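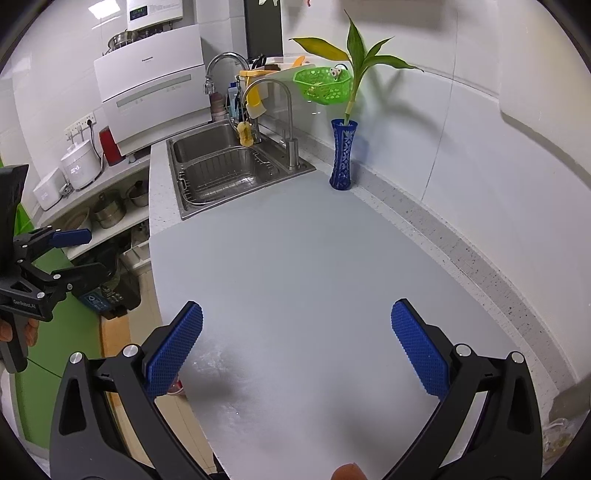 Fig. 1. Double-basin sink with adjoining covered counter, domestic kitchen.

Unit 4. The wet zone: sink, drainboard and adjacent counter

4.1 Scope

This unit covers the sink, the fittings on its rim, and the storage directly behind it. Cooking surfaces are treated in Unit 5. Measurements are in millimeters unless marked otherwise. Read section 4.3 before the July studio session.

4.2 Terms

Wet zone: all surfaces that receive splash or standing water in normal use.
Landing area: clear counter beside a basin, used to set down items before or after washing.
Rim storage: anything hung on, clipped to or stood at the edge of the sink.
Back storage: racks, caddies and baskets placed behind the basins, on the counter or on the wall.

4.3 Basin layout

A double sink separates two tasks, usually washing and draining. In Fig. 1 the near basin is the larger and holds a wire draining rack; the far basin is plain. With the rack inside the basin, runoff goes to the waste and the counter is left free for landing. The cost is that the basin is not available for large pans until the rack is lifted out.

In the Bestum exercise the landing area is set at 600 on the working side of the sink. Where a wall or tall cabinet limits the run, 544 is accepted for a base unit, provided the rack is kept in the basin. Students drawing a drainboard on the counter must show it in plan and subtract its footprint from the landing area.

4.4 Faucets

Two faucets on one sink are common where a filtered or separate supply has been added to an existing installation. Do not infer the supply from the shape of the spout; mark it on the drawing as "to be confirmed on site."

Points to check for each faucet:
Reach of the spout over each basin
Clearance under the outlet with a stockpot in place
Swing of the lever, including contact with back storage
Access to the base for wiping

A gooseneck with a spray head needs the greatest free height. If a shelf is planned over the sink, draw the faucet in elevation first. In the Skurard plan the shelf was drawn first and had to be moved twice.

4.5 Rim and back storage

Items at the sink are sorted by how often they are picked up.

Class A, every wash: scrubber, cloth, dish soap.
Class B, daily: utensils, gloves.
Class C, weekly or less: spare cleaners, refills, ornaments.

Class A belongs at the rim or directly behind it, within reach of either basin. The yellow scrubber between the faucets in Fig. 1 is a Class A item in a correct position. Class B may go on a rack or in a caddy. A perforated container, such as the green wall basket in the same figure, lets water out and air in, and it takes up no counter when mounted. Class C should leave the wet zone. The blue vase at the back corner counts as Class C for the purposes of the audit sheet.

Cloths draped over a caddy dry slowly on the covered side. A bar or single hook is preferred.

4.6 Counter coverings

Smooth coverings are laid over a counter to protect it or to change its appearance. Inspect for scuffs, lifted edges and trapped water, especially at the joint with the sink surround. Move the lamp or change position when inspecting, as a glossy patch may be wear or may only be reflected light. Record the condition as sound, worn or failed. Failed joints are sealed again before any storage is put back.

4.7 Assignment

Draw the wet zone of a kitchen you have access to at 1:20, plan and one elevation. Use the Vanix template, sheet 2. Budget for changes to storage only: 2000 in course credits. Plumbing is not to be moved. Attach the audit sheet with every item classed A, B or C.

Reading: Văduva, chapter on sinks and drainage, up to the section on waste traps.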